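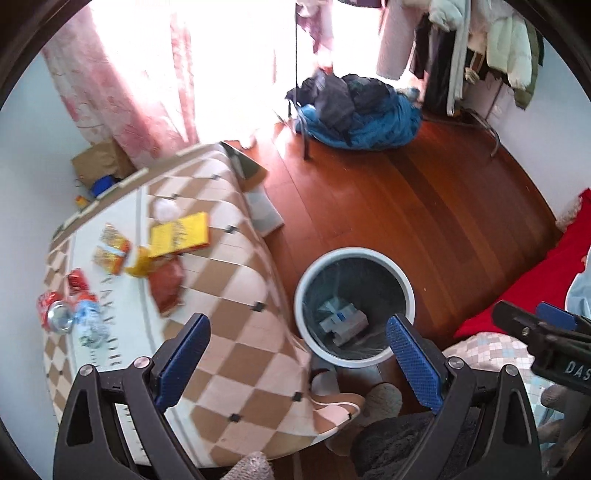 Tidying a bedroom is the chore I'd hand over tomorrow, and it's the one that makes robot people go quiet. Welding a car door is easy by comparison, as the door turns up in the same place every time. Now think about clearing snack packets, a crushed drinks can and a water bottle off a checked bedspread, and getting the lot into a round bin with a clear plastic liner. The can is stiff, the packets fold up under a fingertip and the bottle rolls. Then somebody has to decide what is rubbish and what is supper.

I spent two days at Zakico, where the team is trying to teach exactly this, and I came home delighted. Their test machine, Pirihi, had 300 goes at picking up a single crisp packet while I watched (well, for most of them – I did stop for lunch). It's slow! It dithers like a child told to clean up before tea. But when the pads close on a corner of foil and lift it cleanly, you want to cheer.

Shop floors are a bit further along. Hivora already has a shelf-stacker working nights in a warehouse, happy with boxes and hopeless with bags of salad. Clothes are worse again, and a heap of them on the floor is still close to a nightmare – where does one jumper end and the next begin?

So can machines do the chores yet? A few, slowly, with a person standing by. Zakico starts its first trials in real homes in August, and I've put my name down.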